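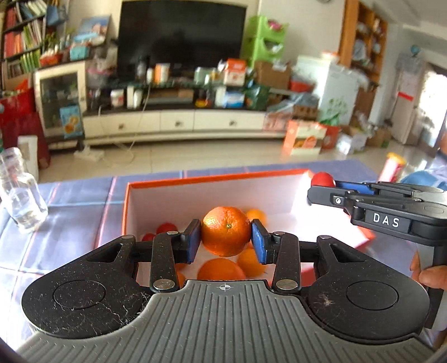

Orange in the pads, box underneath. The fruit box is the chore we'll use all the way through.

How to Find Out Whether a Machine Can Do Your Chores Yet

Short answer: some of them, slowly, if you tidy up first. The long answer takes an afternoon and a box of fruit.

People ask me whether they should wait for a robot before doing the dishes. I tell them to wash a few while they wait. But if you want a real answer for your own home or shop, you can get one with a simple test, and it will tell you more than any of the clips where a machine folds one towel to swelling music.

What you need

A table with a cloth on it. An open box. Oranges and something red and softer, such as tomatoes. A gripper, either on an arm or the kind you hold and squeeze yourself. A timer. Patience, which is sold separately.

Step 1. Pick a dull chore

Putting fruit in a box is about as dull as it gets. A small child can do it while complaining about something else. Don't start with laundry. Laundry is where good projects go to lie down.

Step 2. Do it by hand and time it

Use one hand and a normal pace, with no showing off. Write the number down. You'll want it later, mostly to feel better about yourself.

Step 3. Do it with a gripper you hold

This is the step most people skip, and they shouldn't. With two fingers and no sense of touch, you find out fast which part of the job is hard. Picking up a big orange is easy. Picking up the one behind it, without sending the first for a walk, takes some planning. Do 48 pickups before you form an opinion. Your opinion after three will be far too cheerful.

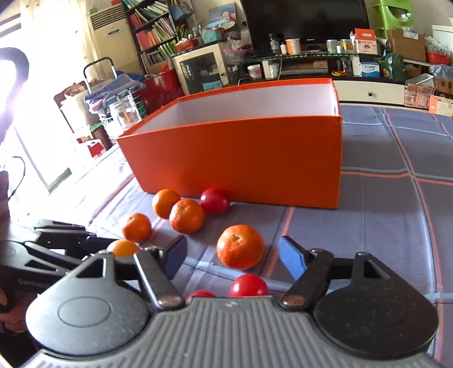

Slavica Golob wrote in to say that fruit is a soft target and I should try it with wet forks. Fair enough. She also wants to know why every test stops once the box is full, when the real chore is full box, empty box, wipe the table, start over. I have no good answer, so I've added it as Step 6.

Step 4. Let the machine try

If you've trained an arm on your own runs, expect to need a lot of them. We made 300 for the Zavunura project before the arm stopped treating tomatoes as a personal enemy, and 600 before I'd leave it alone long enough to make coffee. Keep the table, the cloth and the light the same at first. Then change one of them and watch its confidence drain away.

Step 5. Score it like a boss, gently

Count a pickup only if the fruit ends up in the box and you'd still eat it. Dropped is a miss. Squashed is a miss and a cleanup. If you had to nudge anything with your finger, write that down too. You will be tempted not to.

Step 6. Run the whole chore

Fill, empty, wipe, repeat. Do it in the evening too, when the window light is gone and the lamps are on. In our Cáceres workshop the arm was fine until late in the day, then spent nearly 3 minutes reaching for a shadow.

Reading your results

If the machine gets through a full round without help, you have a chore it can do. Note that it's this chore, at this table. A shop bench where the same part comes down in the same spot all day is a much kinder place than a kitchen, and that's where I'd spend money first.

If it needs you standing beside it, you now have two jobs. Try again in August with more runs, and in the meantime, the dishes are still in the sink.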